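PRESS RELEASE
For immediate use

Cunisside residents to walk to the depot gates on Sunday, slowly, and with sandwiches

Campaigners in Cunisside will hold a peaceful march to the gates of the Hopkin munitions depot this Sunday, setting off from the bus turnaround at 2 in the afternoon. They are asking the operators of the site to publish the safety report on the planned storage extension, a document the town has been promised for long enough that some of the children who signed the first petition are now old enough to drive to the protest.

The march is organized by the Cukska Peace Group, which has opposed the extension since it first appeared on a county notice board, behind a poster for a dog show. The group's petition now carries 3454 signatures. It was handed in at the depot's front office in November and acknowledged by a form letter thanking us for our interest in employment opportunities. 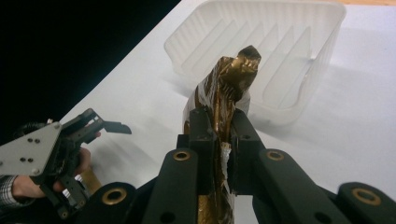
What exactly is the group asking for?

Publication of the full safety report, a public meeting held in the town before any building work begins, and a pause on the extension until both have happened. We would also like the meeting to take place in the evening. The last one was held at 9:30 on a workday morning, and the minutes recorded "limited public appetite."

The extension, known in the planning papers as Rerkodeck, would add new storage bunkers on the side of the depot nearest the town. The papers describe the change as "modest." They run to 1196 pages, and the map showing where the bunkers would go has been printed at the size of a playing card. Members of the group have read all of it, some of them aloud to each other, and can report that the section on landscaping is very thorough. There will be hawthorn.

The section on what happens in an emergency is shorter. It advises residents to await instructions and says the instructions will follow in a separate document. We have asked for the separate document. We were sent the landscaping section again.

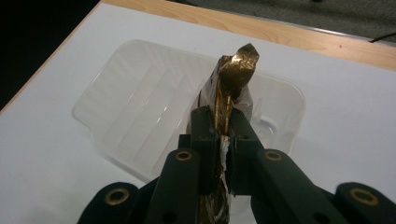 None of this means we think the people who work at Hopkin are careless. Many of them live in Cunisside, and quite a few have signed the petition. Our quarrel is with the idea that a town can live beside a weapons store for decades and be told less about it than the contractors bidding to paint the fence.

"We have been called alarmists, which is hard to square with how long we have waited for a reply," the group said in a statement agreed at its last meeting, after a long discussion of the comma. "We oppose the storage of more weapons on this site, and we would oppose it with or without the hawthorn. But even neighbors who disagree with us about that would like to know what the report says."

The route follows the old mill road, crosses the river at the footbridge and ends on the public grass opposite the main gate. The walk is nearly 5 miles. It is flat apart from the hill. Marchers with strollers or bad knees can join at the church parking lot, where a minibus will be waiting and will pretend to be part of the procession.

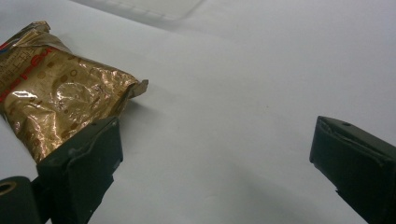

Snacks for the road: please bring your own, and take the wrappers home.

There will be short speeches at the gate, a minute of silence, and then music from the Cunisside brass players, who have been asked to keep the two apart this time. No one will be blocking the road or climbing anything. The police have been told the route and the timings, and have asked only that we keep to the left at the footbridge.

Last year's march drew a smaller crowd than we had hoped for and a bigger storm than anyone had forecast. The depot's response was to close the front office early. We have therefore written ahead to say that a copy of our questions will be handed in at the gatehouse, and that a member of the group will stay as long as it takes to get a receipt. She has a folding chair and a long novel.

Banners are welcome if they can be carried by the people who bring them. The very large one from last year has been retired after what happened at the footbridge. Dogs are welcome on leads. Political parties are welcome without their leaflets.
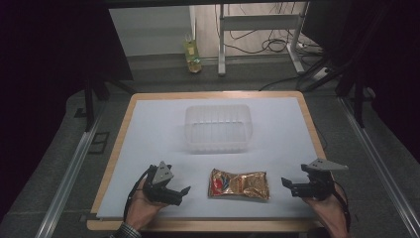

A snack bag and a clear plastic basket on the table.

Reporters and photographers can meet the organizers at the bus turnaround half an hour before the start. Interviews can also be arranged at the gate once the speeches are over. Anyone who needs a seat on the minibus should let us know by the evening before, as it fills up quickly once people remember the hill.

Issued by the Cukska Peace Group, Cunisside

Notes to editors

The depot is at Hopkin, outside Cunisside. Rerkodeck is the name used in the planning papers for the storage extension. We have asked what it stands for.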